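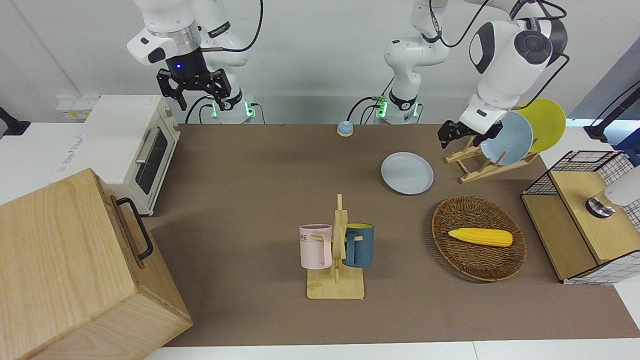
How to get the Esura kit to put a plate in a rack

The Esura is a two-arm tabletop kit from Multum, and the box says you can have it doing dishes by lunchtime. The box doesn't say which day. I've now set it up 3 times, once properly, and these are the steps I wish had come in the manual. The manual is 29 pages long and spends 2 of them on the carrying handles.

We'll teach one task: pick up a plate that's lying flat and stand it in a wooden dish rack. It sounds like the dullest thing you could ask of two arms. Try it before you say that.

What you need

The kit itself, with both arms and the control box. A table that doesn't wobble. A dish rack with slots wide enough for a plate and a bit of bad aim. Plates you don't love. A mug tree, a shallow basket and some toy food are nice to have for later, and they make the place look lived in.

Step 1: Bolt down the bases

Put both bases along the back edge of the table, far enough apart that the arms can't shake hands. Tighten every bolt, then go back and tighten the one you skipped. Run the cables behind the bases and leave slack at every joint. I pulled mine neat and tight the first time and the elbow stopped halfway through its first bend with error 421, which the manual lists as "motion fault" and leaves at that.

Step 2: Power up and home the arms

Clear the table. All of it, coffee included. Switch on the control box, wait for it to settle, and press Home in the Marwat app. Both arms will go through their full stretch, slowly and with great dignity. Keep your hand near the stop button and your face somewhere else.

If one arm homes and the other sulks, swap the two data cables. They're the same color and the same length, and the labels are on the inside of the plugs.

Step 3: Set the rack

Place the rack near the back, on the side of the arm that will do the placing. Line the slots up so the gripper can come in beside a plate without hitting the wood. Tape the feet down. An arm that's a little off will push the whole rack along the table and report success.

Stand a plate or two in the rack while you're at it. The app lets you train on an empty rack, and the arm will then be baffled by the first plate it meets.

Step 4: Record the move

Choose New Task, pick the arm, and guide it by hand. Go in low, close the gripper on the rim, lift, turn the plate upright, come over the rack and lower it into the slot. Open the gripper before you pull away. You'd think that would go without saying.

Move at the speed of someone carrying soup. The app copies everything you do, including the pause where you scratched your ear. When you've got a clean run, shift the plate a hand's width and record another. Keep going until you've covered the area where you really expect plates to be.

Radu Matei, who answers the support line at Multum, told me to record the other arm too, even when it does no work. Park it open and raised, well clear of the objects. I ignored this until Friday, when the idle arm wandered over to help.

Step 5: Run it

Start at the slowest speed. Watch the rim as it meets the slot, which is where most of my runs went wrong. If the plate lands crooked, don't touch the speed. Add a few more recordings with the plate where it failed and train again.

Should you buy one?

The arms are solid, the grippers are better than the price suggests, and the app is fine once you stop trusting its progress bar. Setup help is extra, and so is the Morkport add-on that lets you save more than one table layout. I'd pay for the second and skip the first.

Mugs are next. The handles have to come off the pegs sideways, and I've already bought spares.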